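Project Report: Protective Stop Faults on a Two-Arm Tabletop Cell
Plurkent Lab, 18/09/2018

1. Background

Our project was to have two arms clear a table of kitchen items and put them in a box. The control program, Trummer, was handed down from last year's group. We rewrote the part that plans the left arm and kept the rest. This report covers the fault that took up most of our time.

2. What went wrong

During the first full test the left arm stopped partway through a reach and would not restart. The log showed a protective stop with error code 18. We cleared it and ran the same motion again, and it stopped in almost the same place. On the third try the arm did not stop. It swung wide and knocked a cup off the table. The person at the emergency stop pressed it, but the arm had already finished its move. No one was hurt. We halted all testing until we knew the cause.

3. Finding the cause

We first blamed the payload setting, which still had the value for the old Rollex gripper. Correcting it made the motion smoother, but the stops continued. Next we moved the arm by hand with the motors off, one joint at a time. At the wrist we could feel a pull near the end of the range. The gripper cable had been tied too tightly at the upper joint, and when the wrist turned far enough the cable went taut. The controller read the extra force as a collision.

The wide swing was a separate problem, and it was our own mistake. After a reset, Trummer kept the old target and used the default speed of 100 percent.

4. Changes made

We retied the cable with more slack and limited the wrist range in software. After any stop, the target is now erased and speed is set to 8 percent until an operator raises it. We also moved the emergency stop closer to the operator's chair.

5. Retest

The retest used the same reach that had failed before, with the speed limit on and one of us at the stop button the whole time. Both arms start from a hover over the brown mat, and the cups stay upside down on the rack to the left, away from the side where the left arm comes down. The open box in the middle is the shared drop point, so it is also where the arms could meet, and we still let only one of them enter that area at a time. Removing that limit is left for the next group. 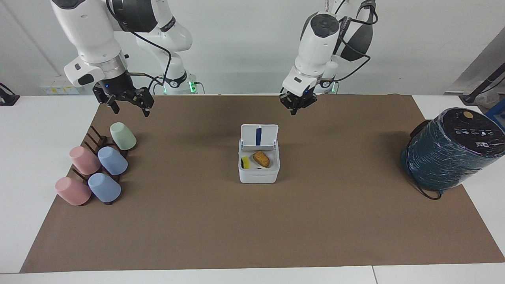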